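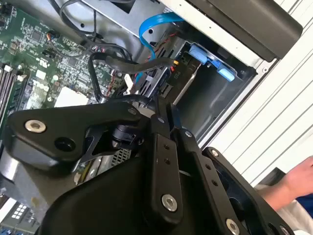
Purchasing and Planning

Frequently Asked Questions: Buying a Teardown Cell

These are the questions we get most often from recyclers, refurbishers and school districts that are planning to buy a robot cell for taking apart desktop computers. If you already have a quote from Vandier, keep it next to you, since some answers refer to line items by name.

Page last updated Friday, September 29, 2023.

What is included in the base price?

The base price covers the arm, one two-finger gripper, the wrist camera, the controller cabinet, the bench frame and a tilting case fixture. It also covers the software license for the first year. It does not cover delivery, electrical work, floor anchors, guarding or operator training. Those are listed separately on the quote so you can get local prices for them if you want to.

Is the computer used to run the cell included?

Yes. It ships inside the controller cabinet. If your IT department requires its own image on every machine, tell us before the order is placed. Changing it afterward means another acceptance test, and that is billed.

What kinds of jobs should I budget for?

Start with desktop towers. An open tower gives the gripper room to come in at an angle, and the parts people want to recover are mostly held by latches, clips and screws: drives, memory, cards and fans. The hard part is usually the wiring. Data cables and power leads cross in front of the drive cage, and every builder runs them a little differently. When you estimate cycle time, put most of your allowance there.

Laptops, all-in-ones and small form factor machines are a separate purchase. They need a different fixture and, in most cases, thinner fingertips.

Can one cell handle every tower we receive?

No. Plan on sorting. The cell works best on cases that have a side panel that comes off and a drive cage you can reach from the open side. Badly dented cases and cases with riveted cages should go to a manual bench. Before you buy, pull 100 units from your regular intake, with no picking and choosing, and sort them by case type. Send us that list. We use it to tell you which units are good candidates and which are not. If the list shows a very mixed intake, we may suggest you wait.

Do we still need people at the bench?

Yes. Budget for an operator at each cell. The operator loads the case, opens it, steadies or turns it when needed, frees a stuck connector and takes away the parts. The arm runs at reduced speed when it is set up for shared work, and your cycle time estimate should use the reduced speed, not the catalog speed.

If you want to run with no one within reach, you need full guarding and interlocks. That adds cost and floor space, and it changes the risk assessment. Get a price for both arrangements before you decide.

Who does the risk assessment?

You do, or someone you hire. We supply drawings, stopping distances and the force settings for the arm. The assessment has to cover your own bench, your own parts and the way your staff will work around the cell, so a generic one from the seller is not enough. Put it in the budget as its own line. Buyers who leave it out tend to find the money in the training line, and then training gets cut.

Which gripper should I choose?

The standard gripper has two long linked fingers. It is a good match for reaching past cables and taking hold of a plug body or a latch. Grudach makes a wider parallel gripper that fits the same mounting plate and is better for lifting out power supplies. Most buyers start with the standard one and add the second later.

If you plan to have both, order the quick-change plate with the first cell. Fitting it later means recalibrating the camera.

Why is the camera on the wrist and not overhead?

An overhead camera sees the case well until the arm moves in, and then the arm blocks the view. A wrist camera moves with the gripper and can look down into the case at an angle. The drawback is that the gripper takes up a good part of the picture. Some sites add a fixed camera as well. It is listed as an option and you can add it at any time.

How many spare parts should we order?

For a single cell we recommend this starting kit:

4 pairs of fingertips
4 finger link sets
5 camera cables
1 spare case fixture clamp

Fingertips wear. Cables get snagged. Everything else can be ordered as needed. Cap screws are a common size and you can buy them locally, but use the torque values in the manual.

What about electrostatic protection?

If you are scrapping the boards, you may not need it. If you are reselling memory, drives or motherboards, you do. The option includes dissipative fingertip pads, a grounded bench mat and wrist straps for the operators. Order it with the cell. The pads change the grip force settings, and we would have to redo them on site.

Can we lease?

Yes, through the leasing desk at our Jukthorpe office. Lease terms include yearly service but not consumables. Ask whether the lease covers the software license past the first year, as this depends on the plan. Public bodies often prefer to buy because their grant rules do not allow lease payments. Check your own rules first.

How should we estimate payback?

Use your own numbers. You will need:

Units per shift at the manual bench today
Share of intake that suits the cell
Value of recovered parts per unit
Operator hours per shift, with and without the cell
Yearly service and license cost

Run the estimate at half the throughput you hope for. If the purchase only makes sense at full throughput, hold off or ask us for a trial. Leave out any savings from work you have not started yet, such as laptops.

We can send a blank worksheet. It does not fill in any values for you.

Can we try it first?

Yes. Send a pallet of your own cases to Jukthorpe and we will run them while you watch, in person or by video link. Please do not clean them up or pick the easy ones. Remove drives that hold data you are responsible for, or send the cases with blank drives in place so the cage and latches are tested the way they would be in use. You get the parts back, along with the run log and a list of the units that needed help from the operator.

There is a fee for the trial. It is taken off the price if you order.

What do we need to have ready on site?

A level floor, a grounded outlet on its own circuit, a wired network connection and enough clear space for the operator to stand at the open side of the case. Measure the doorways. The bench frame ships assembled and does not come apart easily. Good, even lighting helps too. Case interiors are full of shiny metal, and a bright window behind the bench can cause trouble for the camera.

Does it work with our inventory system?

The controller writes a plain text file for each unit, with the asset tag, the parts removed and the time. Most systems can import that. If you use Lưu for asset tracking, there is a ready-made connector at no extra charge. Anything else is custom work and is quoted by the hour.

How long does the order take?

Ask for the current lead time when you request a quote - it changes, and we would rather not print one here. Orders with guarding take longer than orders without it. Orders that need a purchase agreement signed by a board should allow for the board's meeting schedule as well.

What happens if we need to move the cell?

Moving it within the same building is something your own staff can do with a pallet jack and the checklist in the manual. The camera calibration has to be repeated after any move. Moving to another site should be booked as a service visit, and the risk assessment has to be reviewed for the new location.

How do I request a quote?

Use the quote form and attach your intake list, a floor sketch with dimensions and a note on whether you plan to resell boards. Quotes without an intake list are marked as provisional and do not include a throughput estimate.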